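When Robots Help Take Computers Apart
A reading page for young visitors from the Feltgate Recycling Works

Every computer stops being useful to its owner one day. It may be too slow, or a part may have failed. Many people put the old machine in a closet and forget it. Others bring it to a place where it can be taken apart, so that the metal, the plastic and the working pieces can be used again.

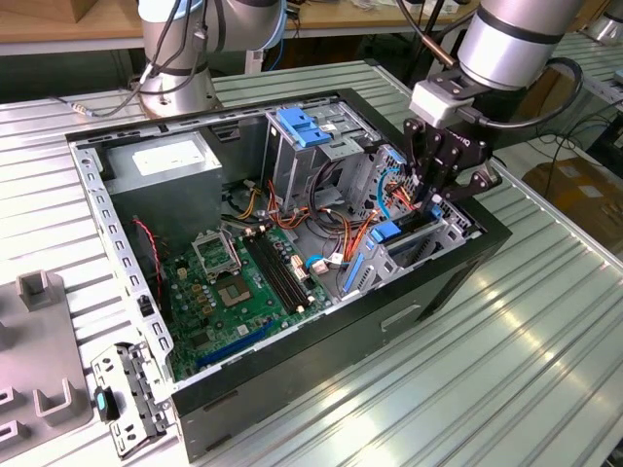 The Feltgate Recycling Works is one of these places. Computers come to us from homes, schools and offices in Feltgate and from the nearby towns of Skodow and Ketstead. Our building can receive 3,000 of them in a year. For a long time, all of the work was done by hand. Now robot arms share some of it, and the jobs of the people who work here have changed as a result.

What is inside a computer?

A desktop computer is a box full of smaller boxes, boards and wires. The power supply takes electricity from the wall and changes it into a form the other parts can use. The motherboard is the large flat board that connects everything. Many motherboards are green. The processor, which does the computer's calculations, fits into a special holder on the board called a socket. When the processor has been taken out, the socket is left empty, and a small metal lever can be seen beside it.

Colored wires carry power from one part to another. Red, black, yellow and orange are common colors for them. Many cases also have brightly colored plastic clips. These hold parts in place without screws, and a worker learns to look for the color first.

Why is this work hard for people?

Taking one computer apart is interesting. Taking apart the next one, and the one after that, is tiring. A worker has to bend over a bench, pull on tight plugs and turn the same kind of screw many times. The edges of the metal can be sharp. There is dust. After some years, workers' hands and wrists may begin to hurt.

Before the robot arms came, our workers changed tasks every 2 hours so that their hands could rest. They still do this today, but more of the tasks are now gentle ones.

Why is this work hard for robots?

A robot in a car factory often meets the same part in the same place all day long. Our robots do not have such an easy life. Computers are made by many companies, and the insides are arranged in many ways. Wires are the greatest difficulty. They bend, they hide other parts, and they never lie in quite the same position twice.

A robot arm has joints, as your arm does. At the end there may be a gripper, which is a kind of hand. A gripper with two fingers can squeeze and let go. That sounds simple, but your own hand has five fingers and skin that can feel. You can find a pencil at the bottom of a school bag without looking. For a robot, a task of that kind is very difficult.

The bench matters too. Ours are made of aluminum with long grooves, and holders can be fastened to them. Trays with shaped spaces give a part one proper place to rest, and the robot can then find it again.

Who tells the robot what to do?

The arms run on a set of instructions called a program. Our program is named Koskela, and it was written together with the people who had done the work by hand. They knew things that were not in any book. They knew which clips snap if they are pulled too fast, and which plugs must be pressed before they will slide out. The program's authors spent many mornings standing at the benches, watching and asking questions.

Koskela has a list of 919 kinds of parts. When a part is not on the list, the arm stops and a light comes on. A worker then comes to look, removes the part by hand and adds it to the list if it is likely to be seen again.

What changed for the workers?

Some changes were welcome. There is less lifting and less pulling. Workers who once spent the whole day at one bench now look after several. Some have learned to change the program, and others test used parts to find out which can go into another computer.

Some changes were harder. A person who has been good at a job for a long time may not enjoy becoming a beginner again. Some workers missed talking across the bench, and some were worried that they would no longer be needed. Each worker was given time to learn during the working day, with full pay. The works agreed that no one would lose a job when the arms arrived. It is fair to say that not every workplace makes such a promise, and adults do not all agree about how quickly robots should be brought in.

The first 1,000 computers done with the robot arms took longer than they would have taken by hand. People had to stop the machines, correct them and start again.

Words to know

Automation – using machines to do work that people did before.
Gripper – the part of a robot arm that holds things.
Motherboard – the main board inside a computer.
Program – a set of instructions that a machine follows.
Socket – a holder that another part fits into.

Something to talk about

Think of a job that is done at your school or in your home. Which part of it could a machine do? Which part would you want a person to keep doing? Ask an adult whether their own work has changed since they began it, and what they had to learn.

School groups may visit the viewing room at the Feltgate Recycling Works in the morning. Closed shoes are required, and safety glasses are provided at the door.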